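# Visit to the Visser crate works, Hillton

The works is on the Fimley road, two units past the timber yard. We went in April to see how the Luster range of storage crates is made before deciding on an order for the shop. The tour starts at half past nine at the goods entrance and takes a little over two hours. Safety shoes are needed and the firm does not lend them.

Boards arrive already planed and are stacked on bearers in the long shed. Moisture is checked with a pin meter on delivery and again before cutting. Anything reading above 15 per cent goes back on the bearers. The cross-cut saw works to a stop, and the short ends are kept for corner posts - very little goes in the waste skip apart from split pieces.

Assembly is done on jigs, one for each crate size. The slats are glued and stapled to the posts, then the base is dropped in and pinned from below. The large crate has a 500 mm base and takes two extra battens. Sanding is by belt for the flat faces and by hand for the handle cut-outs, which were smoother than those on the samples we were sent in winter. 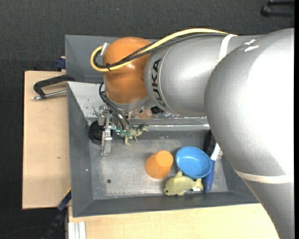
Metal fittings are the weak point of most display crates we have stocked, so we spent longer on these. Visser bands the large crate at both ends with thin steel strap, nailed at the corners. The nail heads were flush on all the crates we handled, but two straps had a slight burr on the cut edge. The handles are rope or steel, and the steel ones add to the lead time.

Finishing is either clear wax or a grey stain. The stain marks easily in the first day and should not be stacked. Printing on the end panels is by screen, one colour only, with a set-up charge for each design.

Stock at the time of the visit was 700 large crates and 2,000 small. Small crates are packed nested with card between them, large ones are strapped to the pallet unwrapped. We have asked for wrapping on ours, as the Hillton carrier uses open-sided lorries. Prices are held until the end of the summer list.

Parking is at the rear. The showroom shuts at four.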